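Pesquisar no livro Digite um termo OK

Capítulo 4
O papel no escritório

Abra a gaveta de um escritório qualquer e comece pelo papel! Em Illton, uma fábrica já vendia resmas em 1687, e a folha continua cheia de surpresas – gramatura, fibra, sentido de corte. Vamos comparar 6 tipos, do rascunho ao cartão.

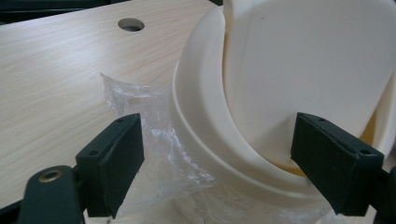
Lorraine Wragg

Antes de seguir, dobre uma folha nos dois sentidos e repare qual vinco sai mais limpo.

Relacionados
Cap. 3: Tintas e canetas
Cap. 5: Pastas Prundora
Cap. 12: Estoque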